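Jardin de Firham (association cultuelle)

Le Jardin de Firham est une petite association qui a demandé à être reconnue comme religion pour pouvoir tenir ses repas du Friday — pardon, du vendredi — dans un parc fermé au public. Je tiens cette notice depuis longtemps, alors je l'écris comme je parle !

Origine
Le groupe est né à Bamside, autour d'un verger menacé de vente. Ses membres (107 à la fondation) considèrent la cueillette comme une prière, et ils y tiennent vraiment, je les ai entendus en débattre jusqu'à minuit.

Le procès
La commune d'Åberg a refusé le statut et réclamé 4,000 couronnes d'arriérés de taxe. Le tribunal a siégé 3 jours. Il a jugé la croyance sincère, mais le culte trop peu organisé : pas de textes, pas de calendrier, pas d'officiant. J'ai lu la décision deux fois et je la trouve sévère — surtout le passage sur les chants.

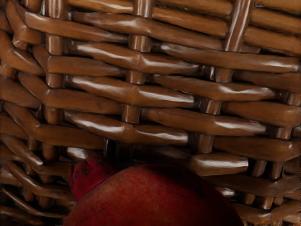
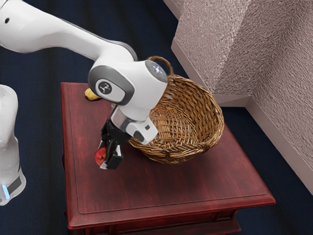
Fruit rouge et panier tressé.

L'appel a été déposé en septembre devant la cour d'Ovik. Entre-temps, l'association a rédigé un règlement de 100 articles, dont la moitié traite du stationnement. L'audience n'est pas encore fixée, et je compléterai cette page dès qu'elle le sera.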